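Ticket 622
Product: Trikstead folding spinning wheel, double treadle, Scotch tension
Subject: Yarn will not pull in on the bobbin, wheel knocks on the down stroke
Opened by: customer, through the web form
Assigned to: Arash Safavi
Status: Closed

Customer message

I have had my Trikstead since March and it spun fine until two weeks ago. Now the yarn hangs at the orifice and will not wind on unless I tighten the brake most of the way. When I do that it grabs and snaps the single. There is also a knock each time the left treadle goes down. I am spinning Corriedale top, nothing fancy. I have oiled it. I changed the brake band for cotton string and it made no difference. The bobbin is one of the extra ones I bought from Solta. I need this wheel for a plying job and would like to know if I should ship it back.

Reply 1, Arash Safavi

Thanks for the details. Please don't ship it yet. Pull-in trouble and a knock are usually two separate faults on this wheel, so we will take them one at a time.

For the pull-in, please check the following and write back with what you find.

1. Take the brake band off completely. Spin the bobbin on the flyer shaft with one finger. It should coast for several turns. Tell me if it stops short.
2. Do the same with the bobbin that came with the wheel.
3. Look at the flyer hooks. Run a piece of scrap yarn over each one and see if it catches.
4. Tell me which oil you used and where you put it.

For the knock, fold the wheel down, open it again, and tighten the two hinge knobs by hand. Then treadle with no drive band on. If the knock is still there, it is coming from the footman or the crank and has nothing to do with the flyer.

Customer reply

Did all of that this morning.

Solta bobbin, no brake: stops after one turn. Feels gummy.
Original bobbin, no brake: coasts a lot longer but still not great.
Hooks: the third one from the orifice has a rough spot. The others are smooth.
Oil: I used the spray can from the garage on the flyer shaft, both ends. I don't know what kind it is. The label is gone.

Hinge knobs were tight already. Knock is still there with the drive band off. Left side only.

I set the wheel up on the kitchen table to get at the underside, and it is in pieces there now. Photo attached.
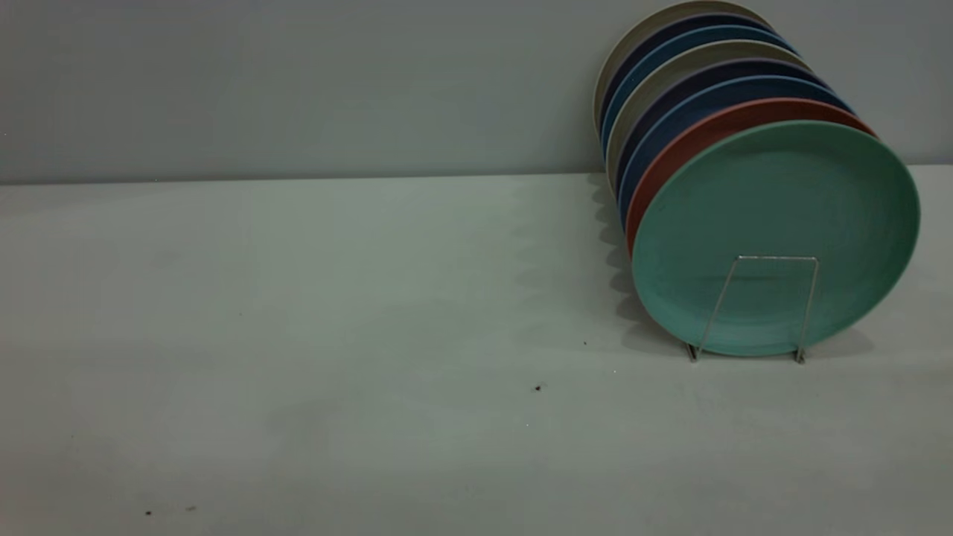 Attachment 1 of 1: plates in the rack, tabletop

Please tell me how to clean the shaft. I would like to get it back together tonight.

Reply 2, Arash Safavi

The spray is very likely the main cause. Many garage sprays are thin solvents with a little lubricant in them. The solvent dries off and what stays behind mixes with lanolin and fiber dust, and you get a sticky film. The drag on both bobbins fits with that.

Cleaning the shaft:

Remove the flyer whorl. On your model it unscrews clockwise, opposite to the usual direction. Do not use pliers on it.

Wipe the shaft from end to end with a cotton rag and a small amount of rubbing alcohol. Keep the alcohol off the finished wood. Repeat with a clean part of the rag until it comes away with no gray on it.

Roll up a strip of the same rag, dampen it with alcohol, and pull it through the core of each bobbin. The bearings at the ends are plastic and the alcohol won't hurt them. Let everything air dry for 20 minutes.

Put one drop of the wheel oil from your kit at each end of the shaft, where the bobbin bearings ride. Nothing in the middle.

Rough hook: cut a small piece of 320 grit paper, fold it once, and rub the inside curve of the hook until yarn slides over it. A few strokes should do it. If the plating is worn through to bare metal, tell me and I will send a hook.

Knock: with the left treadle up, take hold of the footman where it joins the crank and try to move it side to side. There should be almost no play. Then do the same at the treadle end. Let me know which end is loose.

Customer reply

Shaft is clean. It took a lot of rag. Original bobbin now coasts very well. The Solta bobbin is better but still slower than the other one. It looks a bit tight where it meets the whorl, like it rubs.

Hook is smooth now, no bare metal.

Footman is tight at the crank. At the treadle end it moves side to side quite a bit and I can make the knock by hand. There is a small black washer that looks split.

Also, in case it matters, I went back to the original brake band since the string was fuzzy.

Reply 3, Arash Safavi

Good, that is the knock. The split washer is the footman bushing, part 228. It wears if the bolt gets a little loose. I am mailing you two, one for each side. Change them as a pair.

To fit the bushing, remove the bolt at the treadle end with the hex key from the kit. Press the old bushing out with your thumb. Push the new one in from the inside with the flange facing the treadle. Put the bolt back and tighten it until the footman just begins to feel stiff, then back it off a quarter turn.

You can spin in the meantime. The knock won't damage anything if you treadle gently, though I would hold off on plying until the bushings are in.

On the Solta bobbin: their bobbins are made to fit several wheels and the length varies a little from batch to batch. Yours sounds slightly long. Check that the whorl is screwed all the way on, then slide the bobbin back and forth on the shaft. You want a gap you can see. If there isn't one, sand the whorl end of the bobbin on a flat sheet of the 320 grit, a few turns at a time, and test in between. If you would prefer to leave it alone, use it for storage and spin on the original.

Brake setting after cleaning: back the tension knob all the way off. Start treadling with yarn on the bobbin and add tension a quarter turn at a time until it draws in. You will need much less than before. If the knob is past the halfway point with an empty bobbin, something is still dragging.

Customer reply

Bushings came. Both are in and the knock is gone. I overtightened the right one first and the treadle was stiff, backed it off and it is fine.

Sanded the Solta bobbin. It has a gap now and it coasts the same as the original, near enough. I have three more of them and two were also tight, so I did those too.

Filled one bobbin with singles and the brake knob is at less than a quarter. Started plying and no snaps so far. One question. The Troncoso shop near me sells a wheel oil in a needle bottle. Can I use that when the kit bottle runs out?

Reply 4, Arash Safavi

Yes, as long as it is plain mineral oil with no solvent and no thickener. The back label should say. Sewing machine oil is fine too. One drop at each end of the shaft whenever you change bobbins, and one drop at the crank about once a month.

For plying on this wheel, move the drive band to the largest whorl groove and add a little brake as the bobbin fills.

Internal notes

Cause 1: residue from unknown spray lubricant on flyer shaft.
Cause 2: split footman bushing, left side. Two of part 228 sent, no charge, under warranty.
Contributing: rough third hook, tight third-party bobbin.
Asked the Munthorpe workshop to add a line on spray oils to the printed care sheet. The current sheet says only "oil regularly."
No return needed. Closing.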